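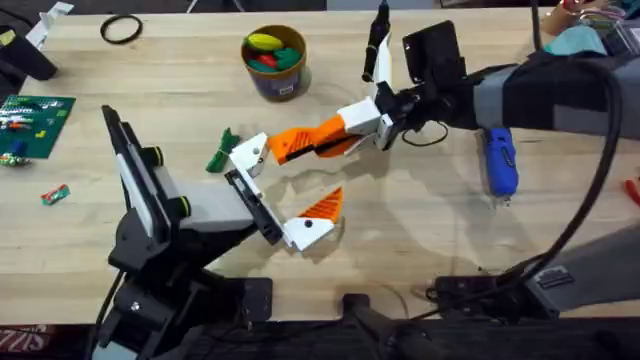 마주 보고 있는 두 팔. 그리퍼 끝이 거의 닿을 만큼 가깝다.

나는 양팔 로봇 셀을 손볼 때 팔부터 건드리는 사람을 잘 믿지 않는다. 좀 센 말인 건 아는데, 나도 한동안 그렇게 살았으니 할 수 있는 말이다. Fullham 작업실에 Cevach 셀을 처음 들여놨을 때 나는 관절 영점만 붙잡고 살았다. 영점 잡고, 돌려 보고, 안 맞으면 또 영점 잡고. 그런데 문제는 거의 매번 손끝에 있었다. 핑거가 살짝 돌아가 있다든가, 브래킷 나사 하나가 풀려 있다든가.

그래서 내 주장은 간단하다. 정비는 손끝에서 시작해서 어깨 쪽으로 올라가야 한다. 순서를 거꾸로 잡으면 멀쩡한 관절을 괜히 흔들어 놓고, 나중에는 뭐가 원래 문제였는지도 모르게 된다(이거 정말 사람 미치게 한다).

내가 하는 점검은 별거 없다. 전원을 내리고 핑거를 손으로 잡아 좌우로 비틀어 본다. 덜그럭하면 거기서 멈추고 나사부터 본다. 출력물에 박은 나사는 금속에 박은 나사와 성격이 완전히 다르다. 세게 조이면 플라스틱이 먹고, 살살 조이면 며칠 뒤에 돌아 나온다. 나는 다 조인 다음 나사 머리에서 하우징까지 페인트 펜으로 선을 하나 그어 둔다. 다음번에 선이 어긋나 있으면 돌아간 거다. 동료들은 지저분하다고 싫어하지만 나는 그 선 덕분에 야근을 꽤 줄였다!
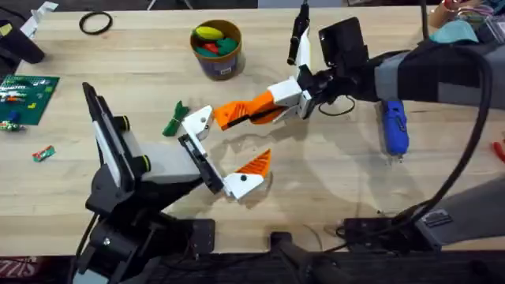
그다음이 두 팔의 간격이다. 한 팔짜리 셀만 만지던 사람은 여기서 꼭 한 번 데인다. 팔 하나는 자기 좌표만 맞으면 일을 하는데, 둘이 되면 서로가 서로의 기준이 되어 버린다. 왼팔 베이스가 아주 조금만 틀어져도 가운데에서 만날 때는 그게 눈에 보일 만큼 커진다. 그래서 나는 두 그리퍼를 작업대 한가운데로 천천히 불러 모아서, 닿기 직전에 세우고 눈으로 본다. 자로 재는 건 그다음이다. 위에서도 보고 옆에서도 보고, 쪼그려 앉아서도 본다. 숫자가 맞다는데 눈에는 틀려 보이면 나는 일단 눈을 믿고 다시 잰다.

이 얘기를 하면 꼭 나오는 반론이 있다. 보정 프로그램을 돌리면 되지 않느냐는 거다. 우리도 Skuvero라는 보정 도구를 쓴다. 좋은 도구다. 작년에 한 번은 402번 자세까지 밤새 돌려서 아주 예쁜 오차표를 받은 적도 있다. 그런데 그 예쁜 표를 받고 일요일 아침에 나와 보니 오른쪽 핑거가 헐거웠다. 프로그램은 헐거운 손을 기준으로 성실하게 계산을 해 준 거다. 탓할 수도 없다. 표는 통째로 버렸고 그날 점심은 굶었다.

작업대 정리도 의견이 갈린다. 보정할 때는 상판을 싹 비워야 한다는 쪽이 많은데, 나는 평소 쓰던 물건을 그냥 두는 편이다. 실제로 일할 때 블록도 있고 통도 있고 케이블도 늘어져 있는데, 깨끗한 판에서만 잘되는 셋업이 무슨 소용인가 싶어서. 물론 팔이 지나가는 길은 봐야 한다. 케이블이 팔꿈치에 걸리는지, 공구가 동선에 들어와 있는지 정도는 매번 확인한다. 내가 말하는 건 전시장처럼 꾸며 놓고 합격 도장 찍지 말자는 거다.

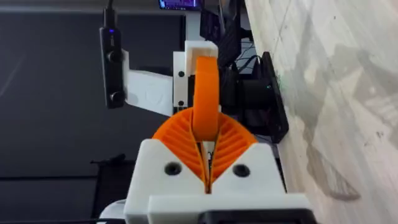 생각 > 정비 노트 > 손목과 카메라

손목 카메라 얘기를 빼놓을 수가 없다. 나는 카메라 브래킷을 핑거와 한 몸으로 취급해야 한다고 본다. 많은 매뉴얼이 둘을 다른 장에 나눠 써 놓는데, 현장에서 그렇게 따로 만졌다가는 하루를 날린다. 핑거를 갈면 카메라에 보이는 손끝 모양이 바뀌고, 카메라를 건드리면 핑거가 멀쩡해도 화면 속 위치가 달라진다. 둘 중 하나라도 풀었으면 둘 다 다시 봐야 한다. 예외를 두기 시작하면 끝이 없다.

핀레이 핑거도 할 말이 많다. 휘어 주니까 편하긴 정말 편하다. 어설프게 다가가도 알아서 감싸 주고, 장난감처럼 모양이 제멋대로인 물건도 곧잘 집는다. 문제는 이 녀석이 너무 너그러워서 셋업이 틀어져도 티가 안 난다는 점이다. 딱딱한 핑거였으면 첫날 바로 물건을 떨어뜨려서 알려 줬을 텐데, 휘는 핑거는 한참을 참아 준다. 우리는 1,000번 집을 때마다 갈빗살 안쪽을 손톱으로 훑어 보고, 하얗게 뜬 데가 있으면 미련 없이 바꾼다. 출력물은 아껴 봐야 남는 게 없다. 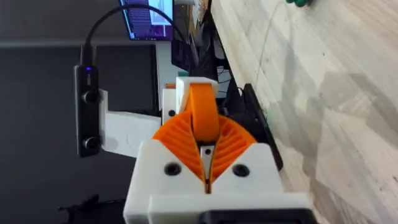

손목에서 내려다본 그리퍼. 센서 위쪽에 꽂힌 케이블은 크게 휘어 모니터 쪽 장비 뒤로 넘어간다.

케이블은 길이보다 여유의 방향이 중요하다. 손목이 도는 쪽에 여유가 있어야지, 반대쪽에 아무리 넉넉하게 감아 둬 봐야 커넥터만 당겨진다. 나는 손목을 끝까지 돌려 놓고 그 상태에서 케이블을 고정한다. 반대로도 끝까지 돌려 보고. 타이로 꽉 묶는 건 반대다. Ko에서 나온 벨크로 끈을 22개들이로 사 놓고 쓰는데, 풀었다 묶었다 하기에는 이만한 게 없다. 보기에는 좀 헐렁해도 커넥터가 덜 죽는다.

이런 식으로 하면 느리다는 말도 듣는다. 맞다, 느리다. 나사 선 확인하고 핑거 비틀어 보고 손목 돌려 보고 나면 커피가 다 식어 있다. 그래도 나는 아침에 느린 쪽을 고르겠다. 다음 글에서는 베이스 볼트를 얼마나 자주 다시 조여야 하는지 써 볼 생각인데, 이건 우리 작업실 안에서도 아직 합의가 안 됐다.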